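Week six with the hand grippers, and I still don't trust the calibration sheet

2018-06-06

I was told the hand-held grippers would look after themselves. The rep from Uveck used the word "maintenance-free" in April, and I wrote it down so I could be annoyed by it later.

It's later. We run two of them at the Rimbridge shop, and what I do most mornings is wipe markers. Each finger housing carries a little black-and-white square that the camera reads to work out how far open the fingers are. Get a thumbprint on one and the width reading starts to wander. The software doesn't complain. It just hands you a number, very confidently, and the number is wrong.

The Erdem setup guide says to open the fingers all the way, hold still, close them, hold still, and save. Fine, except it wants this done against a bare wall, and I've never seen a job that took place in front of a bare wall. So I do the open check at the table with something standing between the fingers, and look at whether both markers read cleanly.

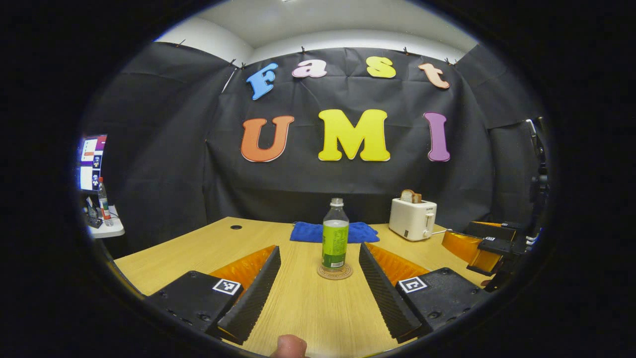

Fingers wide open around the bottle, one marker on each housing.

The log for that tool stood at 2,086 cycles when I last looked at it. At 805 I'd already swapped one of the orange pads, which the guide says are good for "extended use," whatever that is. The old one had gone shiny and a bottle would slide if you tilted it. A new pad takes 15 minutes to fit – nearly 38 the first time, when I dropped a screw down the cable hole.

Furkari sells a calibration jig that's supposed to replace all of this. I borrowed one for a day. It gave me the same reading I get by eye, then gave me a different one after lunch, and I sent it back.

What I'd like is a plain warning when a marker goes unreadable. I've asked twice. Until then I keep a lens cloth in my pocket, and I check the screws on the housings every Wednesday whether they need it or not. Last week two were loose on the left side.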